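Workshop notebook
May 2021

Demo bench, notes after the visit from Wisex. Writing these up while they are fresh, mostly so whoever sets up next time has them.

The visitors arrived early, so we did the talk first and the bench second. That order worked better. Last time people had their coats on by the time the arms moved. The Fetach group joined for the bench part and stayed to the end.

Task list as agreed with Jenevier: reach for the microwave, press the door release, open the door, put a bowl in, shut it, press start. No heating. The bowl was empty throughout and the timer was never set. We ran both arms by teleoperation for the first half and then replayed recorded runs for the second.
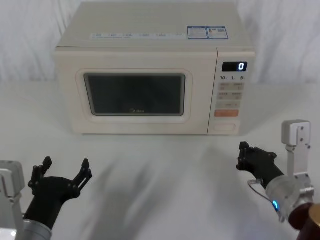
Valcárcel bench team

Setup for the reach. Microwave towards the back of the white table, cloth hung behind it. Left gripper open, right gripper closed and pointing up at the control panel. The closed fingers make a better pusher than one finger on its own, which slides off the button.

The door release is at the bottom of the panel and sits in slightly, so the approach has to be square on. We lost two attempts coming in from too far right. After that I moved the start pose in by 100 mm and left it there. Table edge to microwave front is now 600 mm. Please don't shift it without marking the old position, as the recorded runs depend on it.

Replays: 7 good ones in a row, then one where the left gripper caught the edge of the door and stopped. Stopped cleanly, no marks on anything. I think the microwave had crept back a little from all the pushing. It has no grip on that surface. Need rubber feet or a strip of mat under it.

Questions from visitors, for the file:
Can it read the buttons? No. Positions are taught.
Does it know the door is open? Only from where the arm has got to. They were not very happy with that and I can see why.
What happens with a different microwave? Start again with new recordings. The Wisex people have a model with a pull handle and offered to lend it.
How long to teach the whole job? Almost 900 seconds for one careful run with talking, much less without.

To do:
Mat under the microwave.
Tidy the cable under the right wrist before the next session.
Re-record the door opening with a wider swing on the left.
Ask Fetach whether they want the replay files or only the video.
Print the task list larger. The back row couldn't read it.

Next open day is pencilled in for December. I would like the door check sorted by then, even if it is only a switch.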